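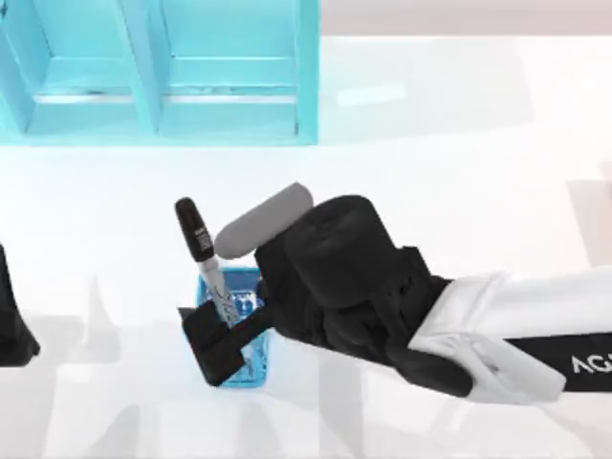
The pen holder task in the Prirow simulator, with the gripper closed on the cup and the marker inside.

Grip force fault: pen holder task on hold until the limit check is in

The pen holder task has been off the schedule since Friday, in simulation and on the two-arm cell at the Pētersons site. The cause is a grip force limit that was dropped from the robot file when we moved to the new version of Prirow. The simulator kept running without it, and so did our tests.

Zonura uses the task as a routine check on new grasping policies. One arm takes hold of a plastic pen holder by its sides, moves it across the table and lets go. Too little force and the cup slips. Too much and a thin-walled cup bends or cracks. The limit is there to stop the fingers from squeezing past a set value even when the policy asks for more.

In the old robot file, the limit was stored with the finger joints. The new version of Prirow expects it in a separate block, under the actuators. Our conversion script copied the joint settings and skipped the ones it had no match for. It wrote a line to the log each time it skipped something, but the log for a full conversion is long, and the line looked the same as the harmless ones above and below it. 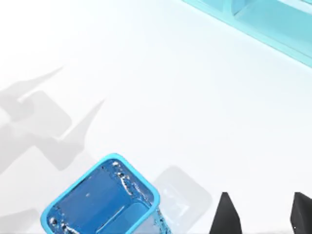
With the limit missing, the simulated fingers could push as hard as the policy wanted. A rigid cup in simulation doesn't bend or break, so the result looked like a firm, steady grip. The policy was trained on 2000 episodes this way and learned to close hard and fast. It passed the 300-run acceptance test with a better score than the one it was meant to replace — that should have made us look twice.

The fault showed up on the first morning of hardware trials. The cup split down one side on the third grasp. The operator pressed the stop, and the arm held its position as it is supposed to. No one was inside the fence. The cell's own controller, supplied by Trilska, has a separate force limit, but it is set to protect the gripper and is well above what a pen holder can take. It did not trip, and at that setting it had no reason to.

We swapped the cup and repeated the grasp at reduced speed with the force readout on screen. The request from the policy went straight to the top of the range and stayed there. From that point it took most of the afternoon to trace the problem back to the conversion script.

Three other tasks used files converted by the same script. Two of them had lost their limits as well. Neither had gone to hardware, and both have been pulled.

The changes so far are small ones. The conversion script now stops with an error when it meets a setting it cannot place. Prirow will refuse to load a gripper that has no force limit. The simulator also records the highest contact force in every run, and a run that goes over the limit counts as failed even if the cup ends up where it belongs. On the cell, Trilska has given us a second, lower force setting for light objects, which the operator selects before the trial starts and writes on the run sheet.

The policy itself is being retrained from scratch. We tried capping its output instead, but it then dropped the cup more often than we could accept — it had never practiced a light grip. 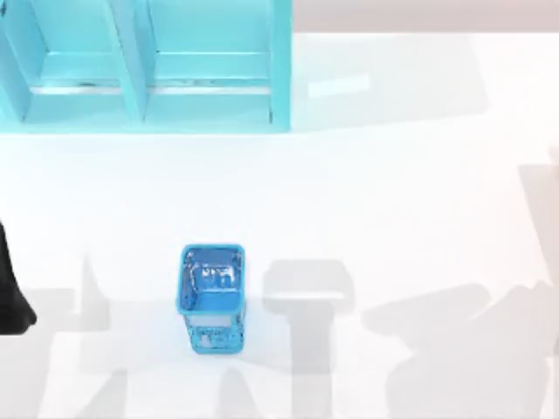

Can we still use results from runs made with the old robot file?

Anything recorded before the Prirow move is fine, because the limit was in place then. Results from after the move should be left out of reports until they have been rerun, even for tasks where the arm never touches a fragile object. If you can't tell which file a run used, check the first line of its log, where the converter version is printed.

The full incident report is in the safety folder on the Zonura drive. Cell time at Pētersons that was booked for the pen holder task in November is open to other projects, and requests go to the cell desk as usual.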